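About us

I'm Gudrun Fröhlich, and I run Stougaard with my old friend Welington Macedo. We look up service records for families who want to know what a grandad or great-aunt did in the war – which battalion, which ship, which awful hill! My own grandfather was a signaller and never said a word about it, so I started with him and got completely hooked (six years ago now).

We work from a small office in Fallport and have 3789 names in our card index. Wanting Peng reads the war diaries, bad handwriting and all.

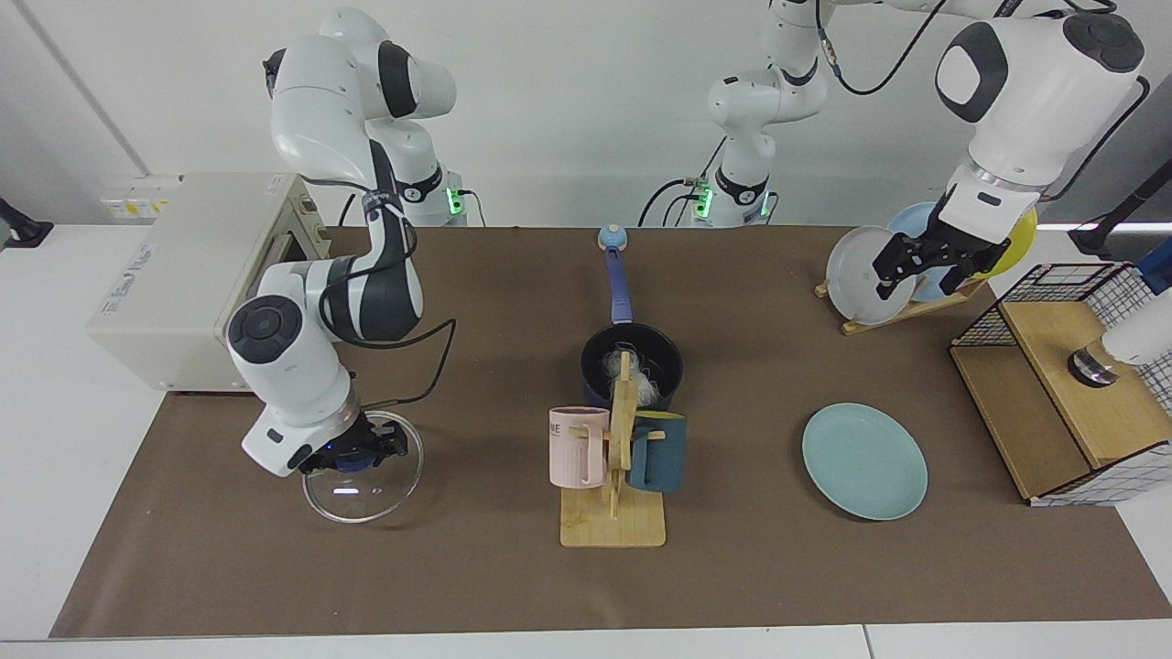

What do you need from me to start a search?
A full name and a date of birth. A service number is lovely if you've got one.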